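Moving box sizes, what did you end up using?

brernis_mom
22/10/2019
Packing up a two-bedroom and trying to order boxes once. The Bredell kit is 36 boxes, nearly all medium. Is that enough, or do I need large ones too?

Si-woo Jin
Skip the large ones. People fill them with books and then they weigh 50 pounds. I used mediums for everything except bedding and had no trouble on the stairs.

lai_street
Disagree. Large boxes are fine if you keep them for pillows, coats and lampshades. With mediums only you pay for more tape and make more trips. Look for ones with hand holes, it makes a big difference by the end of the day. 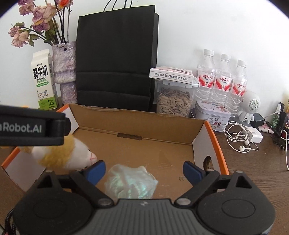 Also write the room on two sides, not on the top. Once they are stacked you can't read the top.

Si-woo Jin
Agree on the labels. Hand holes I'm less sure of – mine tore on the heavy boxes and I ended up carrying from underneath anyway.

oldvan490
Depends on the cardboard. Double wall holds up, single wall doesn't. Check the grocery store before you buy any. I got most of mine free by asking in the morning.

lai_street
Free ones are all different sizes though, and they don't stack well in a truck.

brernis_mom
Thanks. I'm going with the kit and a few large ones for bedding. Does anyone know if Bredell takes back unused boxes?

oldvan490
They did in my case, flat and with the receipt.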